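Selling used books by mail: how to describe condition, and how to pack so that corners survive?

Posted in Books and Paper, July

Zoi Mavromatis

Hello to everybody. English is my third language, so please excuse me if some book words are wrong.

I inherited many books from my aunt, who was a teacher, and I kept the ones I want. The rest I would like to sell one by one, by mail, to people who will read them. I do not want to give them all to the dealer who offered me one price for everything, because he did not even open the boxes. My list has 1265 titles in it, and my aunt wrote the list herself, by hand, with the year she bought each one.

I sold a few already. Two buyers were happy. The third wrote to me that I described the book as "very good" and for him it was only "good", and that one corner arrived bent. I gave him the money back for the postage, but I was a little sad, as I looked at this book for a long time before I wrote the description.

So I would like to know:

What do the words mean, really? Fine, near fine, very good, good, fair. In my language "good" is a nice word, and here it seems to be almost an insult.

Should I mention each small thing, for example a name written on the first page?

How do you pack a paperback so the corners stay straight? I used a padded envelope from the post office, the size where the book moves inside a little.

And the last one, is it rude to send two books in one package if the buyer ordered them on different days? I would like to save him the postage.

Thank you for your patience.

3 replies

Nest Parri

Hello Zoi, I am also not born into English, so we can be careful together. I sell books from home since seven years, mostly paperbacks and school books, and I made the same mistake with "good" in my first month.

The words are older than the internet and they come from the dealers. I will write how I use them.

Fine means that the book looks as if it was never read. The spine has no line in it. I use this word very seldom.

Near fine is the same, but with one small fault that you must name. A tiny rub on one corner, for example.

Very good means read, but by a person who washes the hands. There can be a light crease in the spine. No loose pages, no writing inside except maybe a name, and you tell about the name.

Good means a complete book which was used and shows it. Creased spine, yellow paper, some pencil. Yes, it is a sad word for this, but buyers know it.

Fair or reading copy means all the text is there, and you should not promise more.

When I am between two grades I always take the lower one. Then the buyer opens the package and is pleased. I have almost no complaints after I began this habit, and I do not think I earn less.

About the small things: yes, mention them, but in a short way. "Owner's name in ink on first page, otherwise clean" is enough. Please do not erase a name in pencil too strongly, the paper becomes thin and shiny there and it looks worse than the name. With your aunt's name I would leave it. Some people like to know that a teacher owned the book.

Check these places before you write the grade, many sellers forget them:

The top edge of the pages, where dust sits and brown spots begin.
The inside of the back cover, where the shop stickers are.
The middle of the book, opened gently, to see if the glue still holds.
The smell. I cannot explain smell in a description very well, but if there is smoke you must say it.

For looking at the books I do it in daylight, on a plain white table with nothing else on it, one or two books at a time. Turn the book on its face and look also at the back cover, as there you find the barcode. The number at the barcode is what you should type in the search, and not only the title, because one title can have many editions and the buyer may need exactly one of them for a class.

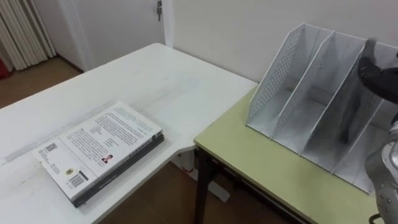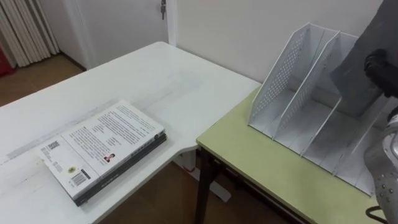 Packing a paperback

Your padded envelope was too big, I think this is the whole story of the bent corner. A book that can move will always arrive first with its corner. I do it in this way:

First wrap the book in thin clean paper, like a present but without beauty. No newspaper, the ink comes off.

Then put it in a plastic bag and fold the bag over, if it rains where you live. Here it rains.

Cut two pieces of cardboard, a finger wider than the book on each side. The book goes between them and you put tape around the cardboard – never on the paper wrap, people cut it with a knife and then they cut the cover too.

Now the envelope. It should be tight, so that you must push a little. Shake it next to your ear. If you hear something, open it again.

For heavy hardcovers I do not use envelopes at all. I use the folding book boxes from Flusex, which close around the book from four sides. They cost more, and I put the cost in the price.

On the different days: it is not rude, it is kind. But write to the buyer before, as he may be waiting for the first one.

Jasińska

just use bubble wrap. Also do not sell on Zoltgate, they take their part from the postage too and not only from the price. I moved everything to Anen and the fees are easier to understand there, but there are fewer buyers in summer.

If the book costs less than the postage it is not worth the tape. Put those in bundles.

Zoi Mavromatis

Thank you both, this helps me very much.

Nest, I went back to the book list and I changed "very good" to "good" on many of them yesterday evening. It hurt a little. I also found one where the glue in the middle is finished, and I had written "very good" for it! So I am glad that I opened it as you said. I did not know this about the number at the barcode. Many of my aunt's books are too old to have a barcode, what do you do with those? I write now the publisher and the year from the page behind the title, and I hope it is enough.

Jasińska, I did not think about bundles. Maybe I could put together the books she used for the same class. Would people buy a bundle if one of the books is only fair?

Nest Parri

Publisher and year is right for the old ones. Write also if it says "second printing" or similar, copy the words exactly as they stand on that page, and do not write "first edition" unless you are very sure. This word makes people pay more and it also makes them angry more quickly. If you are not sure, put a clear photo of the page in the listing and let the buyer decide.

For the bundle, yes, people buy it, but give each book its own line with its own grade. The fair one goes last in the list and you do not hide it. I sold nearly all my school books in bundles, usually three or four together, in the weeks before the classes start. So if you have time in July, that is when I would prepare them.

Also one thing I forgot. Weigh the package after it is closed, and not the book alone. Cardboard and tape are heavier than you think, and I paid the difference at the counter too many times.

Zoi Mavromatis

I have only a kitchen scale, but I tried it with a closed package and it works if I put a plate under. On Thursday I will go to the post office with the first bundle. It is the geography books.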